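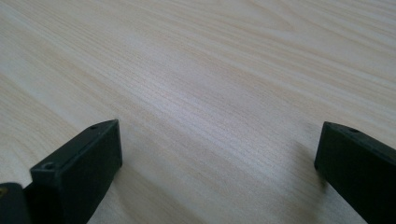 Hand-Held Gripper FAQ

I've been getting the same handful of emails ever since I put up the build log, so I finally sat down with a pot of coffee and typed out the answers. If yours isn't in the list, write to me anyway! I'm slow but I do reply.

What are you making, in one sentence?

A gripper you hold in your own hand, with two parallel fingers and a little camera looking down between them, so I can record myself picking things up and later have a small arm try to copy the motion. The arm is named Pornasside (long story, it came out of a typo) and it lives on a shelf most of the time. Nearly all my evenings go into the hand-held part.

Where do you work on it?

Half at home and half at Tolanow, the shared workshop I joined two winters ago. The printing and the sawing happen at Tolanow. The fiddly stuff (wiring, trimming, swearing at connectors) happens at home after dinner.

Why are the fingers so chunky?

My first set was slim and pretty and bent like licorice. I'd squeeze a jar lid and the tips would splay outward, and then the recorded opening width was wrong, and then everything I'd logged that night was junk. So I went to thick rectangular blocks with the corners knocked off a bit. They look like two dominoes having a staring contest, but they stay parallel when I squeeze, and I've stopped fussing with them.

What are the little round holes in the fingers for?

Screws! I swap pads a lot — soft rubber, cork, a strip of bike inner tube — and I got tired of peeling glue off. Each pad sits on a thin carrier that screws into the finger. If I haven't decided what I'm gripping yet, I leave the holes open and run the bare faces. Please don't fill them with hot glue "to keep the dust out." I did that once and spent a whole evening with a dental pick.

Why black?

The camera sees the fingers in every single shot, and mine kept blowing out the exposure when I printed them in white. Matte black calmed it down a lot. You'll still get some gray shine along the edges where the light hits, and that has been fine for me. I wouldn't go with glossy filament.

Do you need a special table?

No, but you do need to think about the one you have. I use a pale wood top with lots of long grain lines, and I like it very much. Dark fingers show up well against it, and the grain gives the tracking software something to hang on to while I move around. A plain white desk was hopeless for me. The position estimate would just wander off like a toddler in a supermarket.

The one gotcha with light wood is sheen. If there's a lamp or window in the wrong spot you get a silvery band across the top, and when you move, the band moves too, and the software thinks the table is sliding. I bounce my lamp off the ceiling now. It helps, although I still see a bit of glare most days.

Do I have to clear everything off before I record?

For the calibration pass, yes. I open the fingers wide, hold them over bare tabletop and keep still for a few breaths. That gives me a clean record of where both fingers sit in view when they're open, and I use it to catch a camera that has been bumped. After that, bring on the clutter. I record with mugs, clothespins, whatever is in the junk drawer.

How much have you recorded so far?

3686 takes, of which I kept 3629. The ones I tossed were mostly me bumping the record button or the cat arriving. If you're wondering how many you need before the arm does anything useful, I can only tell you what happened here: at 366 takes it would reach toward a clothespin and stop short in a very polite way, and by 1197 it was picking it up often enough that I yelled and scared my neighbor.

Which board and software do you use?

The readout board is a Miritz, which I bought secondhand at Tolanow with one dead port. The logging script is called Takagi and was written by Kumiko Sakai, who rents the bench behind mine. I've bolted so many of my own bits onto it that she says she'd like her name taken off. (Kumiko, no.)

My fingers don't close evenly. What did I do wrong?

Check these before you reprint anything:

Is one finger screwed down tighter than the other? Back both off, close the gripper gently on a flat ruler, then snug them up a little at a time.

Is there a blob of plastic on the rail? Mine always has one near the bracket end. A few strokes with a nail file does it.

Did you mount one finger upside down? Asuka Nakajima spotted this on mine during an open night in December, after I'd been blaming the rail for a week. I now scratch a small L and R on the undersides.

Doesn't your wrist hurt?

It did! The early version put all the weight out front. I moved the battery back toward the heel of my hand and padded the trigger, and now I can do an hour before I want a break. Do take the break, though.

Can I get the files?

Yes, send me a note and I'll mail you the folder. Fair warning that the finger files are tidy and the bracket file is a horror. There are two versions of the bracket, and the one with "final" in the name is the older one. Use the other.

Will you build one for me?

Sorry, no. I have a job and a shelf full of half-finished things already. If you're near Tolanow, come by in the evening after seven and I'll happily help you with yours.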